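Wamomcombe Rainfall Notes -- README

Welcome! Wamomcombe is a collection of 1010 handwritten rain gauge entries from the Sengar valley, typed up so anyone can search, chart and enjoy them. I love this stuff, and I hope you will too.

What's in it

The entries come from 18 backyard gauges. Each row has a gauge number, the month, the depth in millimeters and whatever the keeper scribbled in the margin (frogs, hail, a flooded shed -- the margins are the best part!). The wettest entry is a May reading of 180 mm.
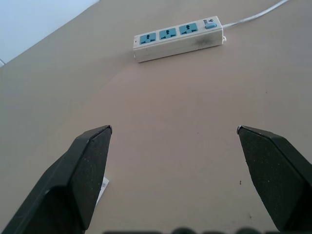
One early reader wrote that the margin notes ought to be in a separate file, so people who only want depths can skip them. Good idea, and notes.csv has been split out. The gauge number joins the two.

Known gaps

Gauge 6 has no winter readings. Spellings are left as written. Trace amounts are entered as 0 with a T in the flag column, so please check that column before you add up totals.

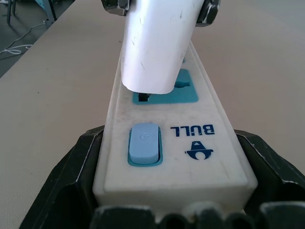 Can I use the data in a class or a printed handout? Go right ahead, and please credit the Zilley Weather Circle.

Corrections are very welcome -- send the gauge number and the row.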